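June, 6.40 in the morning

In early to get at the gripper on the Chraibi cell before anyone wanted the bench. The log had it at 996 cycles since the last strip-down. I had said I would do it at 900 and then let it run on.

Isolated the arm, hung the tag on the switch, took both finger assemblies off. The left linkage had play at the lower pin, enough to feel by hand. The right was sound but dirty. Cleaned the pin bores with a dry swab and changed the worn pin for one from the Stinine packet. Four screws back in, a drop of threadlock on each, tightened in two passes. I did them in one pass in the spring and the fingers came up slightly out of parallel, so two passes from now on. Should be written on the sheet inside the cabinet door. It isn't.

Powered up at 7.25. Homed first time. Opened and closed on the feeler gauge, no complaint from the drive. Ran the fingers out over the table for the wrist camera check and left them apart while I went through the settings.

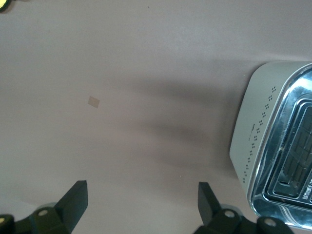
Camera settings took longer than the mechanical work. The Clovent software had gone back to auto exposure after the restart, as it does, and it hunts whenever there is bright metal in view. Fixed the exposure by hand and brought the gain down two steps. The chrome on the toaster still has a white glare along its upper curve, but the table holds its colour and both fingertips are clear against it, and that is all the alignment routine needs. The wide soft shadow across the middle of the table is another matter. The edge finder ignored it on every run this morning, though I don't trust it to do so under the evening lights. Asked Kamol Chantharasri whether the Ernosent lamp could go on the other side of the bench. He says the bracket won't reach without drilling. Left it.

Wrist cable: outer sleeve rubbing again at the second clip. Moved the clip back by 4 mm and put a turn of cloth tape under it. Full rotation both ways, no pull on the connector.

Cycle counter set to zero, old pin bagged and labelled. Tag off at 9.10. Need to order more pins — the Stinine packet is down to its last two — and a fresh bottle of threadlock.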